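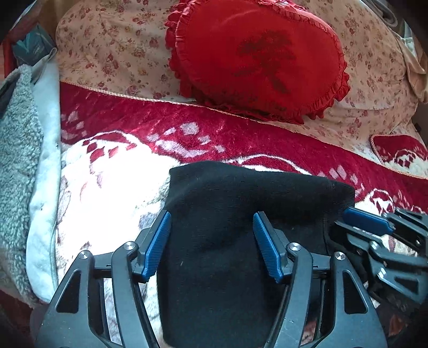 Celeste Cáceres wrote to us in January that she'd happily give up her dishwasher for a machine that folds laundry, and she wanted to know how long she'd have to wait. We get that one a lot, so it goes first.

Can a robot do my laundry yet?
Parts of it, slowly, and with somebody close by. At Arkcombe we've been working on socks, which sound like the easy end of the basket and really aren't! A black knit sock lying on a flowered blanket is something you or I would pick up without a thought, but a machine has to find the cuff, close on one layer or both, and leave the blanket where it is.

Why not start with shirts?
We did try, bless us. Shirts have so many ways of lying in a heap that we went back to smaller things – socks, washcloths, the odd pillowcase – and we're glad we did.

How much practice does it take?
Our sock set has 1,110 folds in it so far, done in 5 homes on real beds with all the cushions left on.

Will it make the bed too?
Not from us, not soon. Blankets are big and heavy and they slide.

Can I buy one?
There's nothing for sale, I'm afraid, but write to Senyo Dogbe at the Arkcombe office and he'll add you to the mailing list.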